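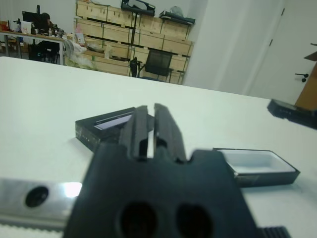 Wrist camera depth drops out on black box, planner then refuses the grasp

Our pick and place node runs on a Triline controller, with grasp poses coming from a segmentation model. It does fine on most items and keeps failing on one type. The closed black box lying just past the fingers is the one it can't handle, and the glossy panel on top seems to be the worst part. The open tray to the right of the gripper, with the white lining, gets a clean mask every time. For the box I get a mask with a hole where the panel is, the plane fit tilts by 11 degrees, and the planner rejects the pose as a collision with the table. I have tried lowering the confidence threshold and it made no difference. Is there a sensible way round this in software? I would like to keep the camera where it is.

Posted by zokard_user, Friday

Audrey-Anne Lévesque
The mask isn't your real problem, the plane fit is. With no valid depth on the panel, the fit only sees the rim and a bit of the front side, so it tips over. Two changes should help.

First, fill the hole in the mask before you do anything else. A plain morphological close is enough if the outline is good.

Second, don't fit the top at all. Fit the table, which is pale and should give you plenty of points, then take the box height from your item list and set the top parallel to the table. Your grasp only needs the outline for yaw. I did this on a Vieira cell with shiny lids and the rejected poses stopped.

Also check that the fingers are masked out of the cloud. They are black and very near the lens, and stray points from them will pull the fit as well.

brondon_tom
Just turn the exposure up. Worked for me.

zokard_user
Exposure helped the front side a little but the panel was still empty. Fitting the table and using the known height has sorted it. The fingers were in the cloud too, 684 points of them. I now crop them with a fixed polygon, as they don't move much in view between open and closed. It still gets yaw wrong by 90 degrees now and then when the box is near the image border, so I will open a separate thread for that.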